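Two Tables, One Surface
What happens where the tops meet

Home workspace, May 24, 2026

A second table is the cheapest way to get a deeper worktop. Most rooms already hold one that is doing very little, and two rectangular tops set long edge to long edge give a surface that few single desks can match at the price. The difficulties are all at the join. They are small, they can be measured, and most can be put right in an afternoon with a screwdriver and a packet of shims.

Height comes first. Tables sold as the same height seldom are once they have stood on a real floor for a year. A difference of 2 mm is enough to catch a sheet of paper, tip a small wheeled toy and stop a sliding box dead. Lay a straight edge across the join at both ends and in the middle, then raise the lower table to meet the higher one. Screw-in feet make this easy. Fixed legs need packing, and hard plastic shims hold their thickness better than folded card or felt.

The Dunulholm trestle we used for this article has feet with a short thread. The Kimaro side table has none, so the Kimaro was packed first and the Dunulholm wound up to suit. Working in the other order wastes time. After levelling, load both tables with whatever they will normally carry and check again. Ours had moved at one corner, and a further half turn brought it back.

Width is less of a worry. If one top is wider than the other, put the wider one nearest the user. Forearms then rest on an unbroken edge, and the step in the outline falls further back, where sleeves are less likely to find it. Centre the narrower top on the wider one and split the overhang evenly between the two sides.

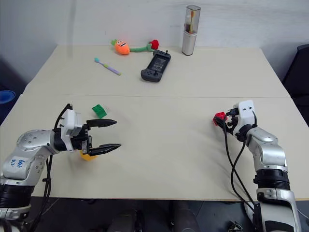 The next question is whether to fix the tops together. Clamping plates screwed to the undersides give the firmest result but leave holes. The Pirumach joining strap, which pulls two frames together with a cam buckle, leaves no marks and was tight enough for everything we tried short of sawing. Two straps are needed. A single strap in the middle lets the outer ends open, and the gap then fills with crumbs, grit and anything thin enough to stand on edge.

A table pushed against a wall needs less fixing than one standing free. The wall takes the push in one direction, and the near table can be held with rubber cups under its front feet. Check for a skirting board before relying on this. Where the skirting is deep, the tops will stop short of the plaster and pencils will go down the back. A strip of timber cut to the depth of the skirting closes the gap.

Colour matters more than expected when the work involves small parts. Building bricks, beads, screws and game pieces are easiest to find on a pale, matt, plain top. Strong grain hides brown and grey items, and gloss throws back the lamp. Light beige is a fair compromise: it shows green, blue and red well, yellow slightly less so, and it does not glare as a pure white top can in direct sun.

Reach sets the useful depth. The near top is for the work in hand. The far one suits parts waiting to be sorted, provided they can be reached without leaning on the join. Seated, we found 40 cm from the front edge comfortable for close work, and a reader with a long reach may prefer 42. Anything needed every few minutes should sit inside that line. Storage trays can go beyond it.

Tape over the join is a poor idea. It lifts at the ends, gathers dust and leaves a raised line of its own. A thin mat does better if it is heavy enough to lie flat. The Nestness roll mat is sold by length, and we cut ours to 232 cm so that it ran the full width of the wider top with a little over at each end for trimming. Leave it unrolled overnight before making the final cut.

Check the levels again in December if the room is heated. Wooden tops move as the air dries, and a join that was flush in spring may need another quarter turn on the feet. Slacken the straps before adjusting and tighten them afterwards, working from one end to the other.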